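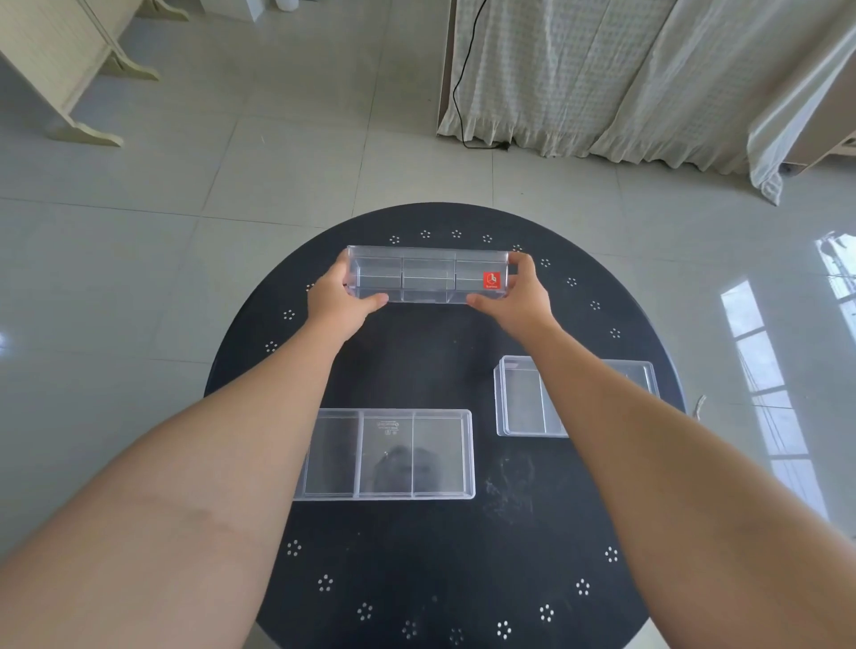
Clear divided trays on the round black table, one held in both hands.

Hislow manipulation cell: purchasing questions
Updated 28 August 2023

Which budget line do the trays come under?
Consumables. Up to 85 trays can be ordered per year without a separate request. Tables and lighting go under fixtures.

Why buy clear trays if the depth sensor struggles with them?
The cell has to cope with transparent parts, and opaque trays would leave that untested. Order both types, in the sizes given in the parts list. Do not swap one size for another - the pick poses are stored by tray size.

Should labels be removed before use?
No. Leave any maker's label in place and note it in the tray record.

Do we need a second arm in the first year?
Long trays are handled with two hands in the reference recordings. A single arm with a wide gripper can lift an empty one, but it sags under load. Sites planning to move filled trays should budget for two arms from the start. Adding the second later means a new base plate and a repeat of the safety assessment.

Is a dark table required?
It is not required. Matt black gives fewer stray reflections than a gloss top. Scuffs do not matter unless they catch on a tray. Patterned rims are acceptable.

What about the floor?
Glossy tiles reflect windows. Allow for blinds or a mat in the fixtures line. Cables that cross the floor need covers, charged to the same line.

Who supplies the grippers?
Acuña for the wide type, Flastska for the soft fingertips. Quotes from either are held for 71 days. Fingertips wear and should be entered as a yearly cost, 3 sets per arm.

Can a site lease the arms?
Yes, through the Sundidholm agreement. Leased arms must stay on the listed controller version. Requests for the next round close in December, and late forms go into the round after that.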